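Workshop > Software Bench > Tips for Door Tasks

Door handles have humbled more planners on our bench than anything else in the house, and that includes the dishwasher. What follows is the sheet we keep for people starting on the simulated door task. Most of it was paid for in lost evenings.

Name your frames before you name anything else. "Handle" is a poor name for a frame. Handle where, pointing which way? We use handle_pivot for the axis it turns on and handle_grip for the part you want fingers near. Cleiton Rangel once spent a Monday tuning a controller that was faithfully reaching for the hinge.

Plan to a pregrasp first, then go in slowly on a straight line. A sampling planner left to its own taste will find you a route that passes the elbow behind the torso and arrives looking pleased with itself. Give it the pregrasp as a goal and do the last stretch with a Cartesian move.

Check which arm you told to go. I realize how that sounds. Our task files now have no default arm, and the loader refuses to run until you type one in. People complained for a week and then stopped.

Park the idle arm somewhere boring and leave it in the collision model. It's tempting to drop it to save planning time. The saving is small, and the first time the torso turns you will learn how long a forearm is.

Keep the collision shapes simple. One box for the door, one for each side of the casing, a capsule for the lever. Lindalva Miranda imported a door with every groove of its molding in the collision mesh, and each planning query took 700 milliseconds to contemplate the woodwork. With boxes it was 7. The pretty mesh can stay for rendering.

A door is a moving part, so tell the planner. If the door stays in the model as a fixed wall after the latch lets go, the arm will pull and then announce that it is inside a solid object. Update the hinge angle on every control tick, or switch to a compliant pull and let the door draw its own arc.

On compliance: stiff along the pull, soft everywhere else. If the gripper chatters on the lever, lower the sideways stiffness before you touch the damping. If it still chatters, look at the simulator's contact settings, where somebody (me, in March) may have left a friction value borrowed from a tire.

Randomize colors early. Our first handle detector, written by Vratislav Šindelář, was superb at blue handles and regarded brass ones as a rumor. Swap the lever, the wall and the floor between episodes. Bricks are a good stress test for anything that relies on edges, being nothing but edges.

Log the seed. Log it again in the file name. Plumura, our episode runner, will do up to 300 attempts overnight, and the one you want to replay is always the one whose log rolled over.

Don't trust a success flag you wrote after dinner. Ours used to read "handle angle passed threshold," which the arm could satisfy by falling on it. Now the check asks for the hinge angle too, held for 100 ticks.

Slow the replay down. At full speed every approach looks confident. At quarter speed you can see the wrist changing its mind, and that is generally an inverse kinematics solution flipping. Seed the solver with the previous joint values and most of the dithering goes away.

Start your own tests with the door shut and the fingers already near the lever. You can add the long approach across the floor once the turn and pull work, and you'll have one thing to blame at a time.

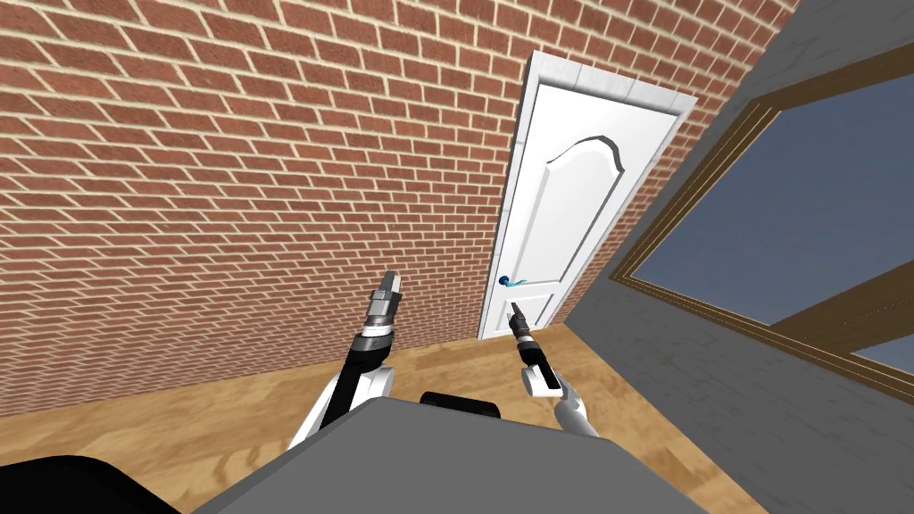 Windows are next on the list, as soon as Marcelino Bastos and I agree on which way is up for a sash frame.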